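Store Bottles by Closure, Then by Height
Delia Arancibia

Most advice on arranging a drinks shelf begins with the contents: spirits here, syrups there, water at the end. I think the contents are the wrong key. A shelf should be sorted by closure first and by height second, and the label should come last.

The closure determines how a vessel may be stored. A screw cap tolerates neglect. A cork does not, and a loose stopper in a decanter tolerates even less. I reorganized the tasting counter at Osthorpe on this principle in March, with 166 vessels to place and 2 shelves to place them on.

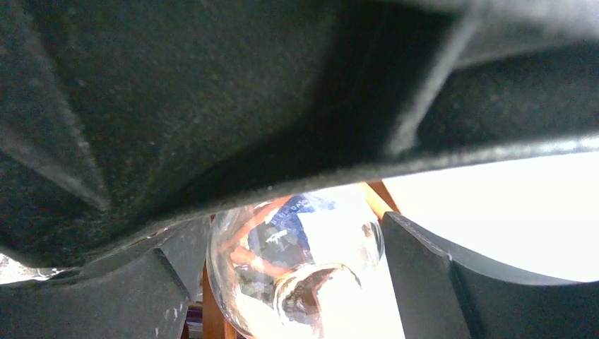
Should a corked decanter ever be stored on its side? Keep it upright, because the cork in a decanter is a stopper and was never cut to seal against standing liquid.

Height matters for a different reason. Tall vessels at the front turn every retrieval into a reach over glass. The usual remedy is a deeper shelf, and it makes the reach longer. I would sooner have a shallow shelf with the small metallic cylinders in front and a clear bottle with a white cap behind them.

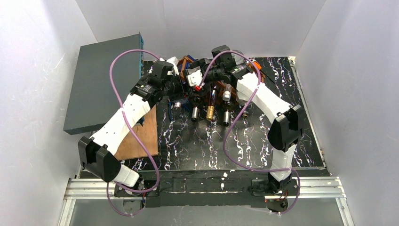 Spacing is the next dispute. The Figueroa manual I was trained on asks for 20 millimeters between vessels, measured at the widest point. I consider this correct for round bodies and wasteful for square ones. A square bottle can be lifted straight up from a tight row. A globe-shaped decanter needs room at the belly, where the hand goes when the neck is too narrow to trust.
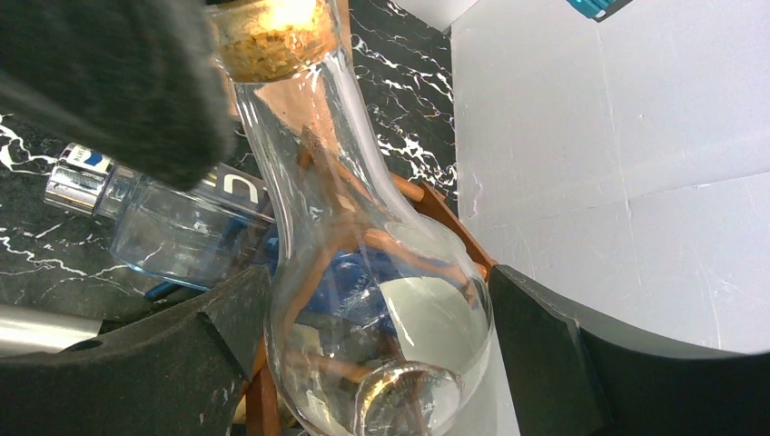 Labels and Cradles

Labels are for reading once the bottle has been found. A gold label high on the glass, such as the Montalvo Wilmot, stays legible when the lower half of the bottle sits in a cradle. Labels placed near the base lose that advantage.

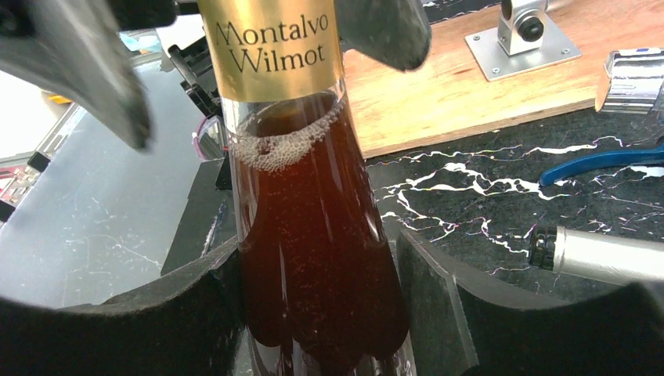 Cradles themselves are underused. Critics at Indard object to the floor area, and the objection is fair — a cradle occupies more shelf than the bottle alone. I still specify them for any carbonated drink in glass. Plain bottles of still water can stand without one.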